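Griltcombe Two-Arm Bench Station
Set-Up Guide, Section 4: Household Task Trials

4.1 Scope

This section covers the sorting and storage task, in which the station places small plastic caps in a lidded box. It assumes that both arms have been mounted and homed as described in Section 3. Results depend on the objects used. The station is intended for supervised trials and is not rated for unattended work in a home or on a shop floor.

4.2 What to expect

Picking up a rigid cap from a flat surface is within the ability of the Falach controller. Handling the lid is harder. A clear lid over a clear box gives the vision system few edges to work with, and ribbed plastic returns bright reflections under ceiling lights. In our October acceptance runs, the station completed 226 of 456 lid cycles without operator help. A person does the same job faster and seldom drops the lid. Plan staffing on that basis.

4.3 Preparing the work area

1. Lay the mat flat on the table. Smooth out any folds under the reach of either arm.

2. Set the storage box lengthwise across the middle of the mat, between the two arms.

3. Route the gripper cables so that each has slack at full extension.

CAUTION: A cable caught under the box can pull it out of position during a move. Check both cables before enabling power.

4. Load the task file and select Jumico grip profile 3. Higher profiles may crack thin plastic.

4.4 Running the task

1. Stand clear of both arms and press ENABLE.

2. Start the cycle at reduced speed. Keep one hand near the stop button for the entire first cycle.

3. Watch the left gripper as it handles a cap inside the box. The lid may cover part of the box at this stage; the left end must stay open for the gripper.

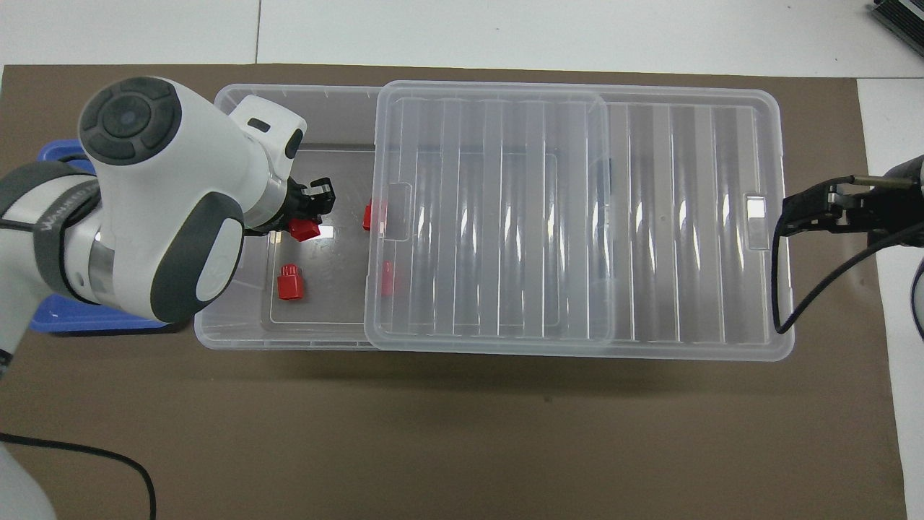
4. If a cap lies under the edge of the lid, pause the cycle. Move the cap or the lid by hand, then resume.

NOTE: The controller does not reliably detect a cap beneath the lid — a closing move may jam against it.

5. When the cycle ends, press DISABLE and wait for the status light to turn off before reaching into the box.

6. Record the result as complete, assisted or failed. Any cycle paused under step 4 counts as assisted.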